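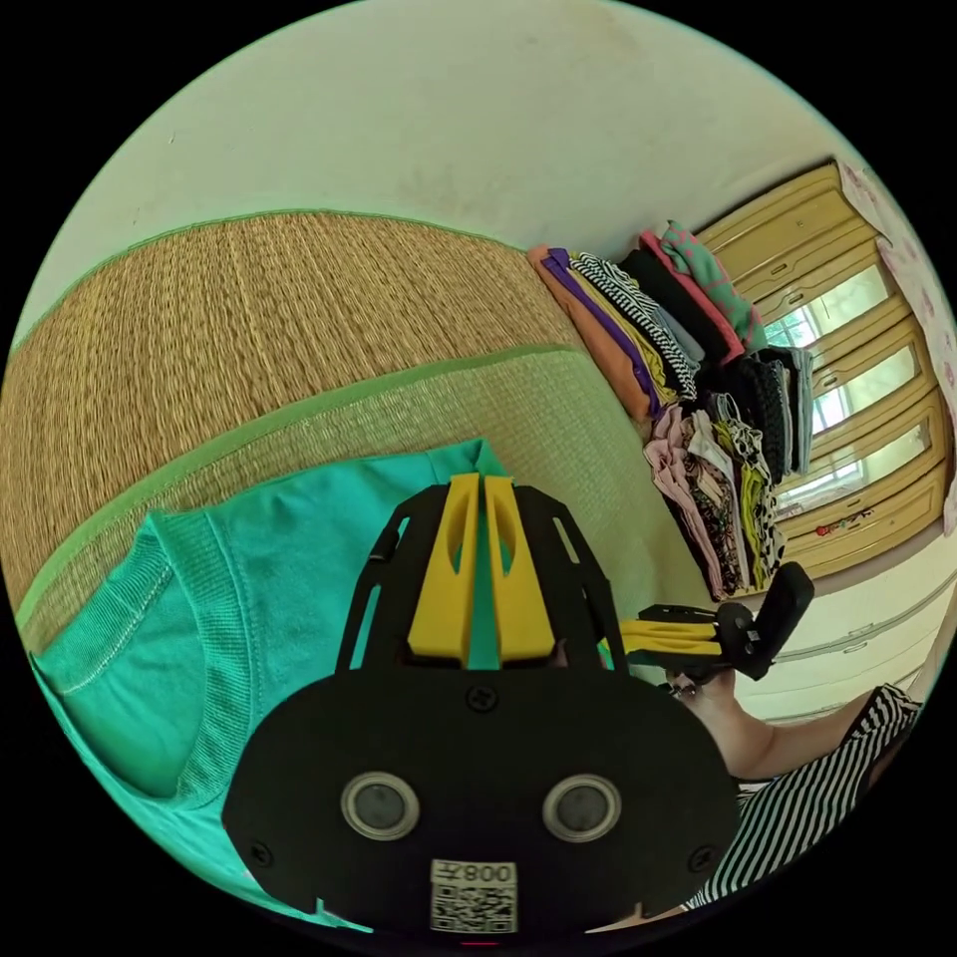 畳の部屋で服をたたむ人、来てください!

こんにちは、古着と布小物の小さな店「Grovico」をやっているエリーザ・フィオーレ(Elisa Fiore)です。日本に来てからずいぶんたつのに、いまだに正座は20分が限界です。

うちは店といっても元は普通の民家で、一階の洋間が売り場、二階の和室が作業部屋になっています。届いた古着はぜんぶ二階に上げて、畳の上に広げて、見て、たたんで、棚に入れる。その「たたむ」係を、4月から一緒にやってくれる人を探しています。

募集は4人です。いま作業部屋にいるのは私とナタリア(Natalia Ventura)の二人だけで、衣替えの時期になると服の山がふすまの前まで来てしまって、お茶を置く場所もなくなるんですよね……。去年の春は夜の9時までたたんでいました。今年はもうあれはやりたくないです。

やってもらうことを書きます。

まず山から一枚とって、畳に平らに広げます。Tシャツなら襟のリブと縫い目を見てください。襟が伸びて波打っているもの、縫い目がほつれているものは直し用のかごへ。直しはナタリアがミシンでやるので、針仕事ができなくても大丈夫です。問題がなければ店のサイズにたたんで、色ごとに重ねていきます。

たたみ方は私が教えます。うちの棚は奥行きが浅くて、お店でよく見る四角いたたみ方だと前にはみ出すので、袖を入れてから縦に三つ折り、そのあと下から二回折ります。最初の日はたぶん全員「え、逆?」となります。私も自分で決めたくせにときどき間違えます。慣れた人だと一回の当番で100枚くらいすぐですが、枚数のノルマはありません。ゆっくりきれいにたたむ人のほうが、あとで棚を直さなくてすむので私はうれしいです。

ジーンズやセーターも来ますが、一番多いのはTシャツです。無地も柄物も、子ども用も大人用も、とにかくTシャツ。Tシャツに飽きない人だと助かります(飽きたらタオルの日もあります)。

時間は朝10時から午後1時まで、一回3時間です。週に2回から入れます。子どもの学校の行事とか、試験とか、そういう予定は前の週に言ってくれれば調整します。急な熱のときは当日の朝に電話ください、遠慮しないで。

お金の話もちゃんと書きますね。一回の当番で3810円、交通費は別に出します。最初の二回は練習ですが、練習の日も同じ金額を払います。それから、当番の人は店の服を25パーセント引きで買えます。これは危険です。たたんでいると欲しくなります。ナタリアの家の引き出しはもう閉まらないそうです。

こんな人に来てほしいです。

・布をさわるのが好きな人
・床に座る作業が苦にならない人(座布団と低い椅子があります。途中で立って伸びをするのも自由です)
・階段の上り下りができる人。二階へ行く階段はかなり急です
・猫の毛が少しついた服で来ない人。お客さんにアレルギーの方がいるので、すみません、上着だけでも替えてきてください

経験、年齢、国籍は問いません。日本語は、私が話せる程度でじゅうぶんです。作業中は日本語とイタリア語とスペイン語がまざります。ラジオをつけていることもあるし、だまって手だけ動かしている日もあります。

畳の部屋なので、二階では靴もスリッパも脱いでください。冬でも靴下です。床暖房はないけれど、ホットカーペットを敷きます。飲み物はふた付きのものだけ、廊下の小机に置いてください。前に一度、私が麦茶を畳のへりにこぼしました。まだ少し跡があります。

申し込みは、店に来て声をかけてもらうのが一番早いです。売り場には昼すぎから私かレオバルド(Leobardo Hinojosa)がいます。レオバルドはレジの担当で、たたむ仕事のことを聞いてもあまり答えられないと思いますが、名前と連絡先のメモは受け取ってくれます。履歴書はいりません。メモに、入れそうな曜日と、できれば好きな服のことを一言書いてください。

そのあと一度、二階で30分くらいお話しして、何枚か一緒にたたんでみましょう。上手か下手かは見ません。部屋の感じと、座っていてつらくないかを確かめてもらうための時間です。合わないなと思ったら断ってもらってかまいません。

お友だち同士の申し込みも歓迎です。4人決まったら店の入口の貼り紙をはずします。貼ってあるうちはまだ募集中なので、どうぞ声をかけてください!

Grovico エリーザ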